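Support ticket: Deltach hand-held gripper kit (pair), foam finger pads
Product: Deltach starter kit, two grippers, cables, markers
Opened by: Ľudovít Hrubý
Status: open, waiting on replacement parts

Hi again, Deltach folks! I was told to put everything in one ticket instead of four emails, so I'm copying my notes in as I go. Short version: we've had the kit on trial at Bratu, we like it a lot more than I thought we would, and I have a problem with how the fingers close on flat, shiny things. I also have a billing question, which I'll get to. The task we're judging it on is sorting small pieces into a divided tray with a clear lid, because that's the bulk of what our customer wants demos of.

First thing I was asked for was a close look at the pads with the jaws open, so you could check the edges of the foam.

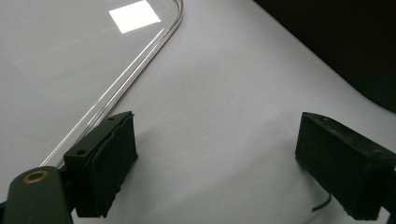
Brinport, November

OK, so the foam. Look at the inner side of the left finger and you'll see the edge is a bit ragged where it meets the block. I don't know if it shipped like that or if we did it. The pads get a lot of use here – we've logged 337 short sessions on this pair – and I didn't think to check them when I unpacked the box (my fault, I was excited and went straight to the cables).

What I noticed first was the feel. With the older Istar set we had before, you'd squeeze and get a firm stop. With yours the squeeze has a tiny bit of give at the end, and when I pick up something thin it wants to roll toward me. Not every time! I did a run of 200 pickups to get you a real number, and 26 of them ended in a roll or a drop. The rest were fine, and a few of those were on pieces I was sure would slip.

Things I tried before writing to you:

Wiped the pads with a dry cloth. No change that I could feel.
Pressed the foam back down along the seam with my thumb and left it overnight. Better for an hour or so, then back to the same.
Swapped left hand for right hand. The rolling followed the gripper, so it isn't me being clumsy with my left.
Restarted the software. I knew that wouldn't help, but your checklist says to, so I did.

Your reply asked whether the cables might be tugging on the wrists and twisting the jaws at the last moment. Fair question. I set up the usual layout, with the lid to the left of the tray and the right gripper up against the tray's side, and paid attention to what the cables were doing while I worked.
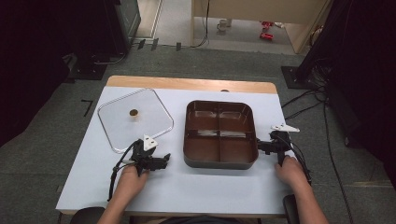 Can the kit be used sitting down?
Most people find a chair more comfortable for long sessions, as long as the elbows can move freely and the cables have enough slack to follow both hands.

I pulled that from your help page because it's how I work too, and the word I got stuck on was "slack." I'd been routing the left cable so it looped over the near part of the table, and I wondered if it was catching under my forearm. So I gave it a longer loop, then tried it with the cable clipped to my sleeve. The sleeve clip is nicer, by the way, and you should put one in the box. But the rolling didn't go away with either setup, so I'm fairly comfortable saying it's the pads.

Next I went looking for pieces that behave well, and that turned out useful. The ones with a raised rim are easy. Both fingers meet the edge squarely, the piece comes up standing, and I can turn my wrist to look at the face before I put it away. 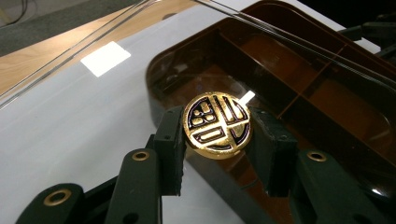
Gold-colored medallion held by its edges, brown tray behind.

If everything handled like that one I'd have closed the ticket. I can hold a piece like this and talk to a customer at the same time. It's the thinner stuff that gives me grief, plus the knob on the lid if I come in too low. For the lid I've started coming straight down from above and squeezing slowly, and that seems to do it most days.

One more note on the arms, since you asked about play in the joints. I wiggled each pivot by hand with the power off. The left one is tight. The right one has a hint of movement when I push it sideways, less than the old Istar ever had, and I can't make it click. I haven't touched any screws – your sheet says don't, so I didn't.

Update, later the same afternoon. Support (thank you, that was quick!) asked me to check if both pads wear evenly or if only one side is going. I put the gripper down low over the table with the jaws open so you'd get both pads in one go.

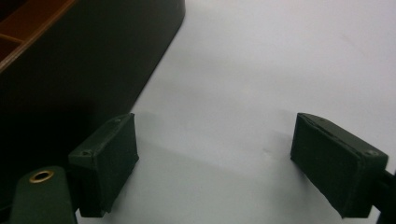
Fingers open over the white surface, dark tray at upper left.

To my eye the right pad is a little frayed along its lower border, and the left finger only shows faint wear at the edges. You'll know better than me what counts as normal. If you need them flatter or closer, tell me the angle and I'll do it again tomorrow at 9.

So, what I'm asking for:

A set of replacement pads, both sides, for both grippers. If there's a firmer foam I'd love to try that on one of them and keep the standard on the other so I can compare.

A yes or no on whether we can stick the pads on ourselves. I've got steady hands and good tweezers, but I don't want to void anything while we're still on the trial.

And the billing thing: the trial invoice lists 4 grippers and we only have the one pair. The packing slip was right, it's just the invoice. Could somebody fix that before it goes to Bratu accounts? They will call me about it, and then they will call me again.

Would I buy the kit as it stands? Probably, yeah. Setup was painless, the grip is light enough that my wrist isn't sore by lunch, and the new person on our team was doing clean pickups on her first morning. The Istar set took me a week to get used to. But I'd want the pads sorted first, as I can't have pieces rolling away in front of a customer.

I'll keep using the pair until the new foam shows up and will add the next batch of counts to this same ticket. Ship to the Brinport address, not the head office, please.

Ľudovít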